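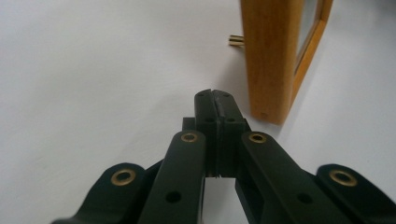
The Drelo 40 Tabletop Loom

We've been weaving on the Drelo since last December and it has more or less taken over the workshop. It's a rigid heddle loom with a 40 cm weaving width, small enough to sit on your lap or lean against a table, and it folds flat with the warp still on it. If you've ever had to clear a half-made scarf off the kitchen table before tea, you'll know what a treat that is!

The loom was drawn up by Ulla Aasen, who wanted something her evening class could carry home on the bus. She kept the ratchets big and chunky, so you can feel each click when you tighten the warp, and she gave the heddle two resting places as well as the usual up and down. The second one is a lovely thing for pick-up patterns — you can leave your stick in and take both hands away.

What comes with it: the loom itself, one heddle for double knitting wool, two stick shuttles, a warping peg, a clamp, a threading hook and a booklet. The booklet takes you through a plain scarf first and then a checked one. Kyrylo Kostiuk has rewritten the warping pages and they are so much clearer now. 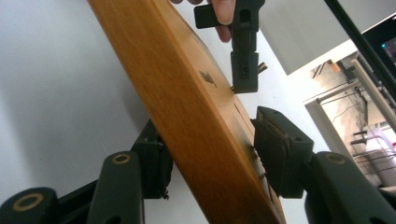 Can I use ordinary knitting wool for the warp?
Most smooth, plied wools work very well, as long as they don't snap when you give them a good tug. Keep the fluffy and loosely spun ones for the weft, where they get an easier time of it.

Our favourite pairing so far is Menitz wool for the warp and Zeka for the weft. Menitz comes in 200 m balls and has just enough stretch to forgive a beginner. Zeka is softer and fills in beautifully after a wash, so don't beat it down too hard. A scarf with a fringe takes around 600 m all told, a bit less if you like an open weave.

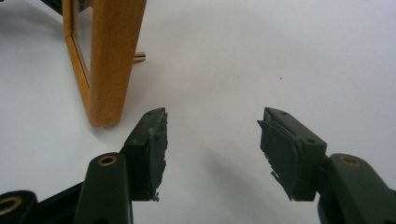 Finer heddles are sold separately, and they're worth having once you've a scarf or two behind you. With the finest one you have 127 ends to thread, so put the radio on and get comfy. The cloth you get is thin and drapey, lovely for tea towels in cotton. We've a set of Căpraru striped ones on the go at the moment and keep stopping to admire them.

Spare pegs, clamps and hooks can be ordered singly. The floor stand fits this size only.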